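Clearing and Wiping Shared Tables
Course handout, Unit 6: Housekeeping in Shared Rooms
Tutor: Fathima Thambiah

Bring this handout to the practical. You will also need the blank sorting sheet from Unit 5 and a pen. Aprons are in the cupboard by the door.

What this unit covers

Shared tables are used for meetings, for lunch and for whatever anyone puts down on the way past. Most of the work in clearing one is deciding where things go. The wiping takes a few minutes at the end. In the written paper people lose marks for describing the wiping at length and saying little about the sorting, so please give the sorting its share.

Before you touch anything

Look over the whole table from one end to the other. Note what is open, what could tip and what could roll. Find out whether anyone is still eating or working there. If you can't find anyone to ask, leave papers in the order they are in and move them as one pile.

Open food and drink are dealt with first. Lids go back on if the lid can be found. Anything without a lid is covered or taken to the kitchen.

The sorting groups

We use the same groups as the Umum house rules, with one change agreed in May.

Food: anything to be eaten, open or sealed. Check dates at the kitchen counter, not at the table.

Things for eating with: cutlery, bowls, cups, plates. A bowl is put in this group only if it has been used for food. A bowl of small parts or toy pieces stays with what it holds.

Cleaning products: sprays, cloths, wipes. These never travel in the same tray as food. Read the label before deciding that a bottle is a cleaner, as colour is a poor guide.

Room items: remote controls, chargers, pens, anything that has a fixed home in the room.

Play items: shape sorters, blocks, puzzles. Keep the pieces with their box or cube.

Bags: paper bags are looked into before they are folded or thrown out. Piyumi Talukder's group last year put a packed lunch in the recycling.

The change in May was to take remote controls out of "electrical" and put them with room items. They were being carried off to the store and the meeting room had none.

Mixed tables
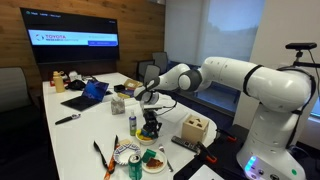 A table with several groups on it should be cleared one group at a time, starting with food. Take a tray for each group and don't fill it above the rim. Forks go in with the handles all facing the same way. Spray bottles stand upright – if the tray is too shallow, carry them by hand.

The remote is wiped with a dry cloth and goes back to its holder. Don't spray it.

Wiping

Work from the far edge towards you. Spray the cloth and not the table if any food is still out. Table edges and corners count as part of the table.

For the next session

Fill in the sorting sheet for a table at home or at work. Nilmini Abeysekara will collect them at the start. 300 words is enough for the written part.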